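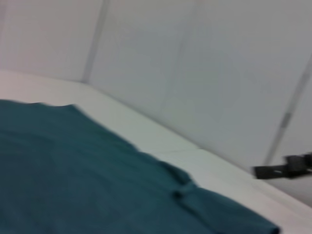 *Tela verde azulada, con sus arrugas, sobre una mesa blanca.*

Delphine Villanueva aprendió a teñir en noviembre, en la cocina de su tía, y todavía se ríe al recordar el estado en que quedaron las cacerolas – «moradas hasta Navidad», dice. Hoy su taller de Prestcombe guarda 268 recetas, casi todas escritas a lápiz, y los domingos abre la puerta a quien quiera curiosear, charlar un rato y, si se tercia, quedarse a merendar.

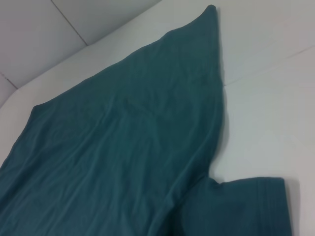

*Una camiseta de algodón en tono verde azulado apagado.*

Los azules, cuenta, son los que más paciencia le piden.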